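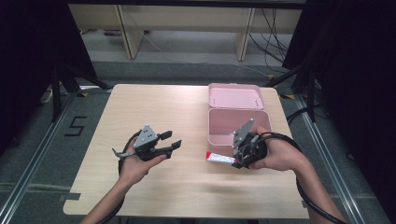 I get asked the same things every time I mention that I teach robots by hand, so I've put my answers on one page. I run small teaching jobs out of Carow, mostly packing and tidying, and nearly everything starts with me or someone else holding a pair of grippers and doing the chore ourselves. Take the lunch box job: you've got a gripper in each hand, a snack bar on the table and the pink box open behind, and the robot learns from what your hands do. One go at the task is called a demo, and I'll use that word from here on. Last updated January 5, 2021.

Do I need to know any programming?

Not to do the demos, no. If you can pick up a tube of cream with kitchen tongs you're most of the way there! The Sillora software does the recording, and you start and stop each demo yourself. I do look after the training afterwards, and that part does need some code, but you can leave me to it.

How many demos does it take?

More than people hope, I'm afraid. I ask for 80 before I'll even try training on a simple pick and place. The biggest set I've put together so far is 1,660, and that was for a job with lots of small packets in it (I was seeing them in my sleep). Start small, see what the robot makes of it, then add more where it struggles.

Why hand-held grippers and not a joystick?

I use both. Driving the arm by remote control is handy when you need to know the robot can physically reach a spot, and I wouldn't drop it. But it's slow going, and beginners get cross with it. With the grippers in your hands you can feel when you've got hold of something, and you get through far more demos before lunch.

How should I go up to a box or a tub?

Fingers open, steady pace, and come in low enough that both pads are in view along with the thing you're after. I like to see a clear bit of table between the pads right up until you close them. Try not to swing in at the last second – the model copies your bad habits just as happily as your good ones. 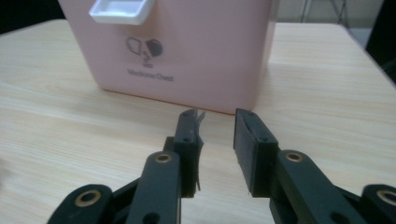 Can I mess up a demo?

Of course, and you will. Bin it and go again. A small fumble that you put right is worth keeping, though, so don't throw away everything that isn't perfect. In my first batch for Kolev I threw out 37, and looking back I was far too fussy.

Does it matter where things sit on the table?

Very much. Move them! If the tube is in the same place each time, the robot learns the place and not the tube. Turn it round, slide it nearer the box, put it off to one side of the gripper so you have to go and get it.

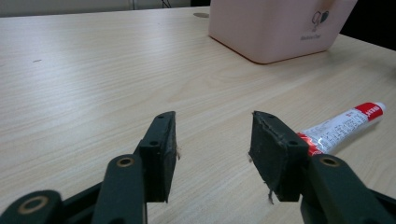 Tube off to the right, fingers still open.

How long is a session?

I stop people at 40 minutes. Wrists get tired and the demos get sloppy. Have a cup of tea, check the pads for wear and the screws for wobble, then carry on.

When can I have a go?

The next open session is in March. Drop me a line through the Kusico contact form and tell me what you'd like the robot to pick up.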